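Service Robotics, Unit 8: Reading a product offer

The kit for this unit is the Biltow hand from Nasow, a gray three-fingered gripper sold with a wrist camera and a starter software pack. I love teaching with this one, because there is so much to argue about! The hand alone is listed at 699 dollars. The arm is extra, and so is the Fomar mounting plate, so read the price sheet to the end before you get excited.

What you get is a hand with visible linkages and fingers made of rounded, shell-like segments. You can follow every joint with your eye, and for a course like ours that is a gift. Nasow rates the grip for objects up to 200 grams. A printed card is far below that limit, but weight is the easy part — a card is thin, flat and slippery, and it gives the fingers very little to hold. 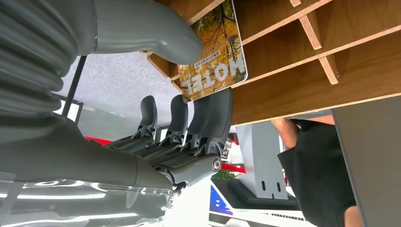
Fig. 1. Card-and-shelf task, seen from the wrist camera. The view is upside down; turn the page to read HOTEL on the card.

Look at how close the card sits to the wood. A slot-like compartment leaves small room for error, and the nearest finger hides part of what the camera would like to see. Think about what you would add: a second camera, a touch sensor, or a slower approach?

The Shojaei service plan covers remote setup and 30 days of support. I think it is a good deal for a first-time buyer, less so for a lab that already writes its own control code.

For next time
Write one page on whether you would buy the kit for a hotel front desk. Use the price sheet, and say which costs are missing from it. Sketch your own card holder too — wider slots, sloped edges, whatever you like. Bring the sketch on paper, please, so we can pass them around.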